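티켓 1170 / 공개 시연 중 손목 카메라 위치 인식 실패
접수: 2023년 9월 4일
장소: Pirkden 견학동, Wekedon 시연 셀
상태: 처리 중

증상
방문객 시연 3회차에서 팔이 대기 자세로 간 뒤 멈춤. 화면에 "기준점 없음" 표시. 재시작 후에도 같음. 1회차와 2회차는 정상 종료.

확인한 것
- 비상정지 이력 없음
- 케이블 재체결, 변화 없음
- 조명 100%로 올림, 변화 없음
- Fakent 제어기 로그에 오류 코드 13 반복

임시 조치
4회차부터 수동 티칭 경로로 시연. 견학 담당에게 자동 인식 순서는 빼고 설명해 달라고 전달함.

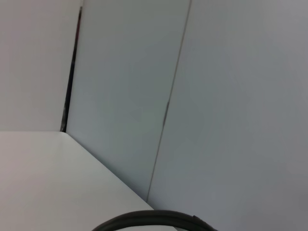 인식 프로그램은 6월에 본 셀 기준으로 맞춘 뒤 손대지 않았음. 기준점은 모서리 대비로 잡는데 대기 자세에서 들어오는 면이 흰색과 옅은 회색뿐이고 글자나 표식이 없음. 뚜렷하게 어두운 부분은 왼쪽 패널 옆 틈, 가는 이음선 중간, 아래쪽의 검고 둥근 물체 정도. 이 물체를 모서리로 잘못 잡는지는 확인 필요.

다음 작업
패널에 마커 부착 후 재시험. Shetty 쪽에 대기 자세 변경 가능 여부 문의함, 회신 대기.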